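## 4. Essayer une caméra dans le simulateur avant de la visser sur le robot

Bon, on arrive à la partie que je préfère ! À ce stade vous avez le contrôleur Plulano qui répond, la base roulante qui avance droit, et sans doute deux ou trois caméras sur le bureau entre lesquelles vous hésitez. J'ai longtemps fait mes comparaisons dehors, avec un portable sur les genoux et le soleil dans l'écran. Maintenant je passe d'abord par Skandari, notre simulateur de rue, et je ne sors que pour confirmer.

Les deux profils livrés avec le guide s'appellent `chou_large` et `chou_serre`. Le premier imite la caméra Chou avec son optique grand angle, le second la même caméra avec l'optique longue. C'est Hui-mei Chang qui les a calibrés, et si vous touchez à ses valeurs de distorsion, faites une copie avant (je parle d'expérience, elle a dû me renvoyer le fichier).

### 4.1 Charger la carte et placer le robot

1. Lancez Skandari **avant** le contrôleur. Dans l'autre sens, Plulano cherche une caméra réelle et se bloque sur l'écran de connexion.
2. Ouvrez la carte `gudotside_carrefour`. Le premier chargement est long, laissez-le finir même si la fenêtre a l'air figée.
3. Dans le panneau *Départ*, choisissez le point 5. C'est celui du trottoir, dans l'axe du carrefour.
4. Réglez la météo sur *ciel dégagé*. On compliquera plus tard, pour l'instant on veut un rendu bien propre.
5. Dans *Capteurs*, cliquez sur *Ajouter* puis sélectionnez `chou_large`. Laissez la hauteur et l'inclinaison par défaut.
6. Cliquez sur *Aperçu*. Si la vue reste noire, décochez puis recochez le capteur - oui, c'est un vieux bug, et oui, il est toujours dans la liste.

Une fois l'aperçu ouvert, prenez le temps de regarder ce que vous avez avant de lancer quoi que ce soit. J'aime bien cette carte pour les caméras : il y a du sol à étudier de près, et des choses fines à reconnaître au loin. 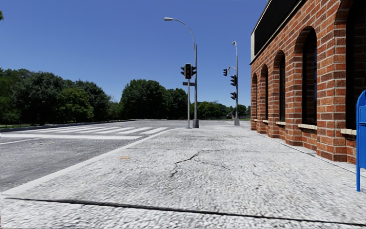

*Fig. 4 - Aperçu dans le simulateur : le trottoir, sa fissure entre deux joints et, plus loin, le carrefour.*

La fissure est mon premier point de contrôle. Elle est irrégulière, bien marquée dans une partie et nettement plus pâle dans la branche qui part vers la droite, alors que les joints traversent le béton en lignes beaucoup plus sages. Un bon réglage doit vous laisser distinguer les deux familles. Si votre détecteur range tout dans « joint », inutile de continuer, revenez à l'exposition.

Mon second point, ce sont les feux au fond. Regardez surtout celui du milieu sur le poteau mince, à gauche du lampadaire, le seul de ce groupe qui soit tourné vers nous. Les autres se présentent de côté et je ne les compte pas dans la note, ce serait injuste pour la caméra.

> **Remarque.** N'utilisez pas la plaque de rue sous les feux comme test de lecture. Elle n'est pas lisible sur cette vue, et vous allez perdre une heure à accuser l'optique (bonjour, c'est moi).

### 4.2 Comparer les deux profils

1. Avec `chou_large` actif, mettez la simulation en pause. Le robot ne doit pas bouger entre les deux essais !
2. Entrez la graine 1574 dans *Bruit capteur*. Prenez celle que vous voulez, en fait, mais gardez la même jusqu'au bout.
3. Lancez *Enregistrer la série* avec 492 vues. C'est la longueur que j'utilise partout dans ce guide, vos courbes se superposeront aux miennes.
4. Remplacez le profil par `chou_serre`, sans toucher à la hauteur ni à l'inclinaison.
5. Relancez une série de la même longueur, dans un autre dossier.
6. Ouvrez les deux dossiers dans l'onglet *Comparer* et affichez les scores « sol » et « feux » séparément.

Chez moi, le grand angle gagne au sol et l'optique longue gagne sur les feux, ce qui n'étonnera pas grand monde. Ce qui m'a surpris, c'est la bordure : la bande de béton plus claire côté chaussée est suivie proprement par les deux profils, et je pensais vraiment que la version serrée allait la lâcher. Du coup, pour un robot qui reste sur le trottoir, je monte la large sans trop réfléchir.

> **Attention.** Désactivez *Exposition automatique* dans Plulano avant chaque série. Entre le ciel, très clair, et les vitrages sombres du bâtiment en brique, le réglage auto peut se mettre à osciller et vous comparerez deux expositions au lieu de deux optiques.

### 4.3 Quand les scores sont bizarres

**Le score « sol » est à zéro.** Le masque est resté sur *chaussée*. Passez-le sur *trottoir* et relancez seulement l'analyse, pas besoin de réenregistrer.

**Les passages piétons sont détectés en double.** Chun-hung Hsueh a corrigé ça dans la version d'août. Mettez à jour le module de marquage, puis videz le cache (menu *Outils*), sinon l'ancien module continue de tourner.

**La boîte aux lettres bleue est classée comme piéton.** Ça m'est arrivé avec l'objet à moitié hors champ, au bord droit. Je monte le seuil de confiance d'un cran et je note la valeur dans le fichier de série, avec les deux scores.

Gardez vos deux dossiers, on les reprend à la section 5 pour régler la hauteur du support.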